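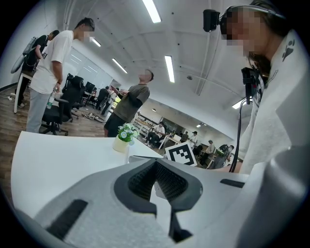
According to one reader in Girach, I complain too much about ceiling lights, and a person who wants a dark room can simply stay at home. I have thought about this letter for several evenings. I still do not agree.

I do not ask for darkness. I ask for light that comes from the side, from a lamp, at the height of a human face. In the country where I grew up, we switched on the big light only when somebody had lost a key. Here it is on from morning until closing, in the bank, in the dentist's waiting room, in the reading room at Pirby, and I am told that this is normal and also safer. Safer for reading a contract, perhaps. For a conversation with a friend it is too much.
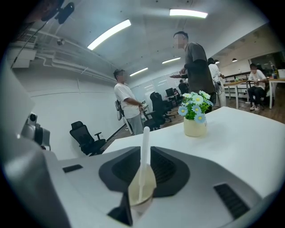
Strong light from above is chosen by people who do not have to sit under it. They look at a plan, they see that every corner is bright, and they sign. Then comes the furniture, and very often the furniture is white and shiny. A glossy white table gives the overhead lighting back to you from below, so you receive it 2 times, and lowering your eyes does not help. I wrote this to the manager of Lammers, my usual coffee place, and he answered politely that customers like a clean look. I believe him. I also see that they finish their coffee in 10 minutes and go.

In September they put two lamps with cloth shades near the back wall. The big lights stayed on above them, so the lamps do nothing, but I sit there anyway. To my reader in Girach I would say: please try one evening with only a lamp, and invite someone. If you still prefer the ceiling, write to me again and I will print it.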